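Sunday, December 22, 2019

Three days to go, the presents aren't wrapped, and I have spent the whole weekend sorting nuts. Metal ones, I mean. If you came for the pecan kind, the cookie post is back in October and it still holds up.

How it started: the shelf bracket in the hallway came down again on Thursday, and I went to the garage for one (1) nut to put it back up. I knew I had it. I could picture it. What I couldn't picture was which of the many jars, tins, margarine tubs and sandwich bags it was living in, and after half an hour of tipping things out onto the lid of the chest freezer I gave up and drove to the hardware store to buy a pack of them. Then I came home and found the first one in my coat pocket. So that was the moment I decided this was all getting sorted before the new year, bracket or no bracket.

I should explain where it all comes from. I'm a saver. Anything that comes off a broken appliance gets dropped in a jar, because someday I'll want it, and then when someday comes I can't find it. On top of that I bought a mixed lot of fittings from Terkness when they were clearing out their old stock, 400 pieces in one heavy bag with no labels whatsoever. It was a bargain! It also sat under the workbench for 2 years, slowly working a hole through the bottom of the bag.

My first attempt at a system was the muffin tin. Everybody says muffin tin. It's fine for buttons, I guess, but the cups are round and sloped, so the small stuff slides down into a heap and you end up pinching at it with your fingernails. Then I tried an egg carton, which worked nicely until I picked it up by one end. I don't want to talk about it. Some of those washers are still under the dryer.

What finally worked was a tray with straight-sided square cells. I'd put off getting one for ages because it seemed like such a silly thing to spend money on, a plastic tray full of little empty boxes, and now I want 3 more. One piece to a cell is the way to do it when you're trying to work out what you've got. You can see each one by itself, you can see where the gaps are, and a little silver thing against a bright color shows up right away. My old drawer organizer was gray. Gray! For metal parts! I must have looked straight past half of what was in there.

The other half of the setup is somewhere to put things on their way in or out, and a metal tray with holes in the bottom is lovely for that. Grit falls through, nothing rolls off, and you can give the whole thing a shake over the trash can.
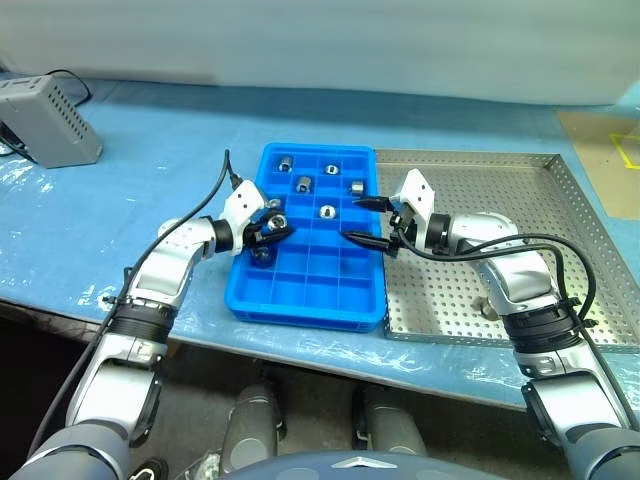
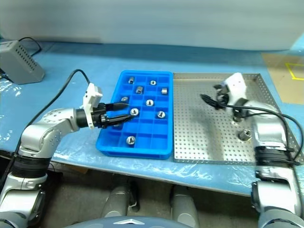 Silver nuts and fittings in a blue compartment tray, with the perforated steel tray next to it in both.

Okay, so, the actual sorting. I did it wrong for most of Saturday. I started out going by size, which sounds sensible, and I had everything lined up from tiny to huge before I noticed that two nuts can look exactly the same across and have completely different threads. I only found out when I went to try one on a bolt and it stopped dead after half a turn. So everything came back out again. I may have said a word.

Take two went like this. I keep a few bolts that I know the size of, from the good box, the one with the proper label (Grusar, the kind with the sliding lid that never sticks, bless it). Every nut gets a quick spin on a known bolt with my fingers. If it runs down smoothly, it goes with its family. If it fights, it goes on to the next bolt. No wrench, no forcing it. It's slow, but it's a pleasant kind of slow, and with the radio on I got through 200 of them before dinner on Saturday and didn't even mind that my fingertips smelled like pennies.

The cylinder-shaped ones were more of a puzzle. I've got a whole bunch of short round fittings that came in the mixed lot, and for a while I just stood them up in a row and looked at them. Some are threaded inside, some aren't, and a few have so much gunk in them I couldn't say. Those went into a jar of vinegar overnight. I'll let you know! If any of you plumbing people recognize "short, shiny, hole down the middle" from that incredibly helpful description, the comments are open.

A few other things I'd pass along:

- Sort on something light colored. I had an old bedsheet down at first and lost things in the folds, so now I use a wipeable tablecloth.
- Don't fill every cell. I left a bunch of them empty, and I've already needed them for stuff that turned up in the car.
- Take a magnet to the floor afterwards. It won't pick up brass, so do a lap in socks too, if you're brave.
- Labels go on last. I wrote mine on Saturday morning and had to peel off every one of them.

For the long term, the sorted families are going into little drawers. I went back and forth between the Wesitis cabinet and just reusing baby food jars screwed up under the shelf – I love the look of the jars – but I know myself, and I know I'd leave one loose and wear the contents. So it's the cabinet. It's sitting in its box in the hallway right now, directly under the spot where the shelf should be.

Which reminds me, the bracket. It's still down. I have the right nut, I have a whole drawer's worth of the right nut, and tomorrow before the grocery run I'm going to put that shelf back up. The wrapping can happen on Tuesday night like it does every year.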